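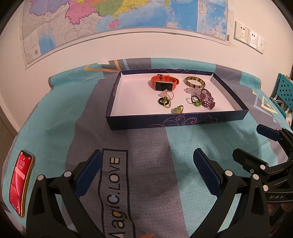
Lid tray

A lid tray is the lid of a gift or shoe box turned upside down and used as a shallow open container for small personal items, most often jewelry, watches and hair ties. It is found on dressers, nightstands, shelves and beds, and is one of the most common forms of improvised household storage. The practice is also called lid sorting or, in some household guides, the "open lid method," although it is doubtful that anything so simple needs to be called a method.

Description

The lid of a two-piece box has a flat panel and four low walls. Turned over, it becomes a tray whose inside is usually plain white paper or card, even where the outside is printed or colored. The walls are high enough to stop a ring from rolling away and low enough that everything in the tray can be seen at once. There are no dividers. Items are either spread out with space between them or allowed to collect in a heap, and the first arrangement tends to turn into the second.

The bottom half of the box is often kept for something else, such as chargers or receipts, or is thrown out. A lid separated from its base for a long time may lose its shape at the corners, particularly if the walls are held only by glue.

Typical contents

Lid trays are usually mixed. A single tray may hold a smartwatch on a silicone strap, a round bangle, bead bracelets, a ring with a pale stone, a pendant and several hair ties, with no separation between things of very different worth. Writers on home organization disagree about whether this is a fault. The stricter view holds that hair ties have no place beside jewelry and should go in the bathroom. The opposing view is that people take off a bracelet and a hair tie at the same moment, at the end of the day, and will put both in whatever is closest.

Hair ties cause most of the trouble in practice. Elastic loops catch on one another and on the prongs of rings, and those with a bead or charm attached can be mistaken for bracelets at a glance. Long necklaces are poorly suited to a lid tray and are seldom kept in one for long.

Sorting on a bed

Many guides recommend emptying a drawer or jewelry box onto a bed and sorting it into a lid. The bed offers a large soft surface on which dropped beads do not bounce. The usual instructions are to smooth the sheet, set the lid down flat, and move pieces into it one at a time, with the larger pieces toward the back.

The advice has weaknesses that the guides rarely mention. A mattress is not level, and a light lid tips when someone sits down next to it. Patterned bedding, with stripes, lettering or small shapes, hides earring backs and thin rings very well. A plain towel under the work solves this, and so does a table. The claim that sorting on a bed makes a person more likely to finish, on the grounds that the bed must be cleared before sleep, is repeated widely and does not seem to have been tested by anyone who repeats it.

Claims and criticism

The Birkora home planner, a printed workbook, gives the lid tray a full chapter and states that a person with an "honest" collection should be able to fit it into one lid. No size of lid is specified, which makes the rule hard to apply or to fail. The same chapter says that sorting takes 30 minutes. It does not say how many pieces were sorted or in what condition the drawer was found.

A pamphlet issued by the storage retailer Limier takes the other side and warns that open trays lead to tarnish, dust and loss. There is some sense in this. Silver kept in the open does darken, and dust settles into woven and beaded pieces, where it is difficult to remove. The pamphlet's proposed answer, however, is a lined case with 164 compartments, sold by Limier. Few households own enough small jewelry to fill it, and the loss figures quoted in the text are given without a source.

MacAulay, a maker of drawer inserts, recommends the lid as a trial stage: items are left in an open lid for 3 weeks, and those not worn are moved elsewhere. This is more modest than the other proposals and costs nothing to try. It still favors everyday pieces over those worn to weddings or in one season only, and a person following it strictly in March could put away everything meant for summer.

Materials and care

Coated paper linings wipe clean with a barely damp cloth. Uncoated ones stain and should be brushed out dry. Felt may be cut to fit, although it holds on to dust and makes small clear beads harder to see. Elastic bracelets are best laid flat and unstretched. Watches should be set down so that the buckle does not rub against the screen or against softer stones.

A lid offers no protection from children, pets or an open window, and is unsuitable for anything of real value.

Related forms

The Tultitz tray, a molded plastic dish with low walls, copies the proportions of a box lid and is sold in packs. A pack costs more than 50 of the plain card boxes whose lids it imitates, and its main advantage is that it can be washed. Other related forms include the catchall bowl, the ring dish and the muffin tin, the last of which is often recommended for earrings and is awkward to fit in a drawer.

See also: Catchall; Drawer divider; Jewelry box; Shoe box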